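Folding Sleeveless Tops on a Bed

Filed under: Laundry, folding
Last revised February 7, 2026

This method covers tank tops, camisoles and other garments with shoulder straps. It gives a flat rectangle that can be stacked on a shelf or stood on edge in a drawer. Allow 30 seconds per garment once the sequence is familiar.

Preparation

Clear a space at least twice the width of the garment. A bed works well, but a thick blanket gives under the hand, so press lightly and keep the palm flat. Pull the blanket tight before starting. Garments already folded can stay along one side.

Laying out

1. Place the top face up, neckline away from you, hem toward you.
2. Straighten the straps so that neither is twisted.
3. Hold the hem at both corners and draw it straight. Do not stretch it.
4. Smooth from the neckline down to the hem, then from the center out to the side seams.
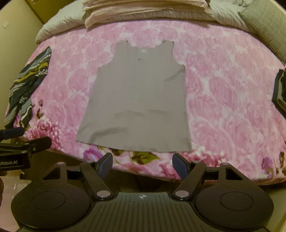
Light creases in the lower half can be left alone if the top is cotton jersey; most of them drop out in wear. Check the front for marks at this stage and set aside anything that needs another wash. A mark folded inside is easily missed until the next time the top is worn.

Folding

5. Bring the left side in by one third of the width. The strap goes with it and should lie parallel to the center line.
6. Bring the right side over the left. The outer edges should now be straight from strap to hem. If the body widens toward the hem, turn in a little more fabric at the bottom — the taper has to be taken out here or the stack will lean.
7. Fold the straps down onto the body, level with the bottom of the armholes.
8. Fold the hem up to meet the top edge.
9. For drawer storage, fold once more in the same direction.

Thin fabrics

Rayon and fine knits slide on plush bedding. Spread a cotton towel under the garment first. Kazue Yagi recommends a sheet of stiff card, cut to the finished width, held on the center line during steps 5 and 6 and withdrawn before step 7.

Storage

Stand the folded tops on edge with the rounded fold upward. Leave a finger's width of slack in each row.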